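Plollell Community Workspace
Interim Progress Report to the Oltier Fund
Prepared by Zubaida Jatoi, Workspace Coordinator
Date of submission: 06/06/2023

1. Purpose of this report

This report covers the first half of the grant awarded to Plollell for the improvement of its shared workroom. It sets out the work completed, the money spent to date, and the items still to be carried out before the grant closes in December. It follows the headings requested in the award letter.

2. Background

The workroom is used by several groups over the course of a week, and each has its own materials and habits. Before the grant, small personal items and shared tools were regularly left on the same surfaces, and users reported losing time at the start of each session while tables were cleared. The application asked for support in three areas: work surfaces, storage for small items, and the placing of computer equipment and cabling.

3. Work completed

Storage. Open shelving was supplied by Gisteck and installed along the interior wall. Each group has been assigned a shelf, and labels are in place on all of them. The 19 lidded boxes listed in the original budget have been delivered and are in use. One shelf bracket was supplied in the wrong size and was replaced at no charge.

Surfaces. The old folding tables have been withdrawn and passed to a neighboring hall. Their replacements have white tops, chosen so that small parts can be seen easily against them. Users have responded well to the change, although the tops mark readily and need more frequent cleaning than was expected. A cleaning schedule was introduced in the second month and is posted by the door.

Induction. All regular users have received a short introduction to the new arrangements. Attendance at these sessions came to 158 against a target of 177. The remaining users will be invited to a further session in the fall.

4. Expenditure

Spending to date on storage and surfaces stands at $3,580, within the amount approved for this stage. Invoices from Gisteck and Ivanov have been paid in full and copies are held on file. No funds have been moved between budget headings.

5. Small items and trays

The award letter asked for particular attention to the handling of keys and other small belongings, as this was the most common complaint in the survey that accompanied the application. Shallow trays have been introduced for use on the tables, with the intention that keys, clips and similar items are placed in them on arrival and collected on departure.

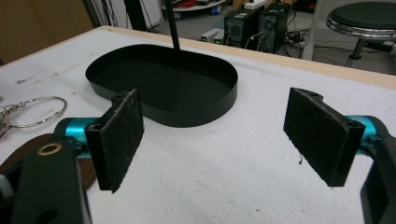 Take-up of the trays has been uneven. Groups that meet regularly have adopted them without difficulty, while occasional users tend to put their belongings down wherever there is space. We propose to add a line on this to the printed room guide – the present version does not mention trays at all – and to review the position again before the final report.

6. Computer equipment and cabling

This part of the project is behind schedule. The computer towers remain on the floor, and the cables around them have yet to be gathered and secured. Ivanov has surveyed the room and recommended a low stand for the towers, together with a covered channel for the cables. The quotation is acceptable, but the work requires the room to be closed and a suitable date has not been agreed with all groups. In the meantime, users have been asked to keep bags and chairs away from that area.

7. Next steps

Agree a closure date with all groups and confirm the order with Ivanov.
Hold the additional induction session.
Reissue the room guide with a section on trays and personal items.
Repeat the user survey and submit the results with the final report in December.

The Fund's assessor is welcome to visit the workroom at any time during opening hours. Requests for further information should be addressed to Zubaida Jatoi at the Plollell office.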